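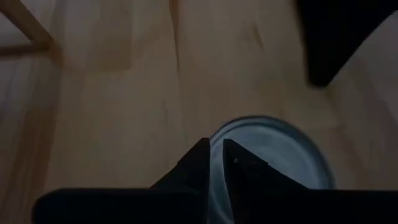

Section 3: Oiling the boards

OK, so the sanding is behind you, your ears have stopped ringing, and you've found dust in places you didn't know you had. This is my favorite part! I've done every floor in my Keltarton house with the Lorente hard oil and I go through it the same way each time, so these are pretty much my own notes with the swearing taken out.

If you're using varnish, skip to Section 4. Don't mix the two. I tried oil over old varnish in the back bedroom and it stayed tacky until I gave up and scraped it off.

What you need for this part

Lorente hard oil, clear (the one-liter can did 16 square meters for me, one coat, on pale softwood)
A flat brush and a short-pile roller
White buffing pads, at least 3
Cotton rags, more than you think
A metal bucket with a lid, half full of water
Nitrile gloves

Steps

1. Vacuum the whole floor, then go over it again in the other direction. Get the skinny nozzle down into the seams between boards, because that's where the dust hides and it'll come up into your wet oil as little gray crumbs.

2. Wipe down with a barely damp rag and let the floor dry overnight. If the grain feels fuzzy under your hand in the morning, give it a light pass with fine paper and vacuum again (sorry).

3. Stir the can. Don't shake it. The good stuff settles at the bottom and I scrape around in there with a flat stick for a few minutes.

4. Put a test patch somewhere that's going to end up under furniture. Pale boards go yellower than you'd expect, and knots go a lot darker. Leave it a full day before you decide you hate it.

5. Start in the corner farthest from the door. Brush along the wall first, then roll out two or three boards at a time, always with the grain and always the full length of the board. If you stop halfway you'll get a lap mark, and you'll see it every single evening when the lamp is on.

6. Wait 16 minutes, then buff off everything that's still sitting on top. I set a kitchen timer. The can says "until absorbed" and I never knew what to do with that.

7. Look across the floor toward a window, with your head right down low. Shiny spots are leftover oil. Rub them until they match the rest.

8. Second coat the next day, thinner than the first. Same routine.

CAUTION: Oily rags can heat up and catch fire all by themselves. Drop each one into the water bucket as soon as you're done with it and put the lid on. Please don't ball them up in the trash, even for an hour.

CAUTION: Windows open, pilot lights off, and keep the cat out.

Note on gaps: Leave the narrow ones alone. Old boards move with the seasons and filler just pops out again. My neighbor Encarnación Cifuentes packed hers with the Zolach cord and likes it, but her gaps were wide enough to lose a pencil in.

Note on furniture: Socks only for 2 days, chairs and tables back after a week, rugs after three. Stick felt pads under every leg before it goes down, and lift things into place so you're not dragging them over the new finish.

If the floor still feels sticky after a few days, see "Sticky patches" in Section 6.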